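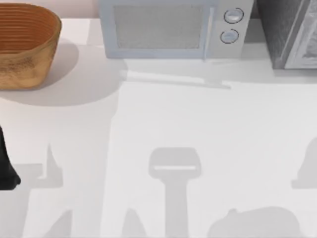
Fig. 3. Kitchen counter with basket and microwave oven.

SECTION 3: SETTING UP FOR A NIGHT WATCH (KNOCKS, FOOTSTEPS, VOICES)

Read section 2 first if the batteries aren't in yet. Everything below is for the Tronotard listening recorder, firmware 726 and up. Older firmware has no marker tone, see 3.6.

3.1 Before you go

1. Charge the recorder. Full charge, green light steady. Blinking green is not full.
2. Format the card in the recorder, not in your computer. Hold MENU, pick Card, pick Erase, press twice.
3. Set the clock. Check against a phone. Do it the same day, the clock drifts.
4. Pack: recorder, both contact pickups, the long cable, spare card, tape, paper log, two pencils. Pens quit in cold houses.
5. Get the story from whoever lives there, but don't hear it all yet. One person on the team takes the full account and keeps it to themselves until the morning. The rest go in knowing only which rooms are open to them.

Note: Step 5 gets skipped more than any other. If you all know the footsteps "always stop at the third stair" then you will all hear them stop at the third stair.

3.2 Walk through in daylight

1. Walk every room with the recorder off. Just listen.
2. Find the things that make noise by themselves. Water heater, fridge, loose gutter, pipes in outside walls, pets, neighbors on the other side of a shared wall.
3. Write each one on the first page of the log with its room.
4. Run the hot water for a few minutes, shut it off, stand in the hallway. Most knocking reports we get are pipes cooling. Write down what it sounds like in this house.
5. Open and close every door. Note which ones won't latch.
6. Ask what is on a timer. Furnace, sprinklers, anything.
7. Sketch the floor plan. Doesn't need to be pretty. Mark N.

CAUTION: Do not go into attics or crawl spaces alone, or at all after dark. Do not move insulation. If the stairs feel soft stay off them, the ghost can wait.

3.3 Placing the recorder

1. Pick the room next to the one with the reports, if you have only one recorder. Sounds put "in the bedroom" are often from the hall or the floor below.
2. Put it on something solid. Bare floor is good. Not on a bed, not on a sofa, not on top of anything with a motor.
3. Microphones face the middle of the room.
4. Keep it away from heating vents. Moving air on the microphones sounds like breathing. Really does. We have had very long emails about this.
5. Tape the cable down all the way to the wall.
6. Once it is placed, leave it. If somebody has to move it, log the time and where it went.

Note: Contact pickups go on the structure itself. One on the stair rail or a door frame, one on an outside wall. Press firmly, tape over the top. A knock that shows on the pickup but barely in the air mics is coming through the building. A knock in the air mics only was made in the room, or outside an open window.

3.4 Levels

1. Set MODE to Night.
2. Set GAIN to 4.
3. Have someone walk across the room in socks while you watch the meter. It should move but not touch red.
4. Have the same person knock once on the wall with a knuckle. Red for an instant is OK. Red and stays red, go down to 3.
5. Set LOW CUT to on if there is a road within earshot. Off everywhere else.
6. Leave AUTO off. Auto turns the gain up in silence untill your own stomach sounds like a voice from the cellar.

Voices: the recorder has a voice filter on the playback menu. Playback only. It doesn't change the file. Please don't send in clips with the filter at maximum, anything at all will turn into words if you push it far enough.

3.5 Starting the watch

1. Everybody not on the watch leaves the house. Count heads at the door.
2. Phones to airplane mode. Not just silent. The radio buzz gets into the cables.
3. Press REC. Wait for the red light.
4. Say out loud: date, place, names of everyone inside and which room each is in. Example: "Dec 13, 2019, Vilela house, Judite Torres in the kitchen, Nazareno Fontana on the landing, Slavica Ivanov in the back bedroom."
5. Clap once. All other recorders in the house should be running by then, the clap is how you line them up later.
6. Sit down. Stay down.
7. If you cough, shift, drop something or your chair creaks, say so. "Tag, that was me." Say it right away in a normal voice. No whispering, a whisper on tape is the hardest thing there is to tell apart later.
8. If you hear something you can't place, press MARK once. Say nothing for a slow breath or two. Then write it down, each person on their own sheet, no comparing.

Default session is 400 minutes. You can change it under Timer, up to 700 on a full charge with the pickups off. With both pickups on don't go over 400, it will stop in the middle and you may not notice.

Note: Asking questions out loud ("is anyone here?") is up to you. We take no side. If you do it, leave a gap of 19 seconds after each question. The marker counter on the display shows seconds so just watch that. And log every question word for word.

CAUTION: Stop the watch if anyone is scared, feels sick, has a headache or gets sleepy in a way that doesn't fit the hour. Get outside. Headache and a sense of dread in an old house with a gas or oil burner can be carbon monoxide. Take an alarm with you on every watch and put it in the room where people are sitting. This one is not optional.

3.6 Marker tone (firmware 726 and up)

1. MENU, Marks, Tone on.
2. Each press of MARK now puts a short high beep in the file and a line in the mark list.
3. The tone is not played out loud. If you hear a beep in the room it's something else, check the smoke alarm.
4. No tone on your version? Tap the body of the recorder with a fingernail three times. Ugly but works.

3.7 Ending and packing up

1. Say the time and "end of watch." Clap once.
2. Press STOP and hold. Wait untl the red light is out before you touch the card.
3. Collect the sheets. Staple them face down, one set per room.
4. Card goes in its case, label on the case, case in a pocket. Not loose in the bag.
5. Pull the pickups off slowly. Old paint comes up with the tape. Use the blue tape on painted wood, the gray tape on brick only.
6. Now the person with the full account can read it out.

3.8 First listen

1. Copy the file. Work on the copy.
2. Listen to the marks first, filter off, decent headphones.
3. Check each mark against the daylight list from 3.2 and against the tags.
4. What is left over goes on the Open sheet. Open means open. It doesn't mean haunted and it doesn't mean pipes.
5. Have someone who wasn't there listen to the Open clips cold. Don't tell them what the words are supposed to be. Lurdes Patrício's sheet (back of this guide) has columns for this, copy as many as you need.

Problems

Red light blinks, no recording: card is locked or full. Slide the tab, or erase as in 3.1.

Steady hum through the whole file: cable crosses a power cord. Re-route.

Ticking, very even: a clock in the room, or your watch. Take it off.

Pickup channel silent: plug not all the way in. It clicks twice, second click is stiff.

Marks in the list you don't remember pressing: check the HOLD switch. In a pocket the button gets pressed constantly. If HOLD was on and the marks are still there, write to us with the file. Koltar support, attention Nafula Were. Send the mark list too, the file alone isn't enough.

The Plarkel remote cannot be used in Night mode. It pairs, but the button does nothing. Fix planned for January.

Next: section 4, outdoor watches and wind covers.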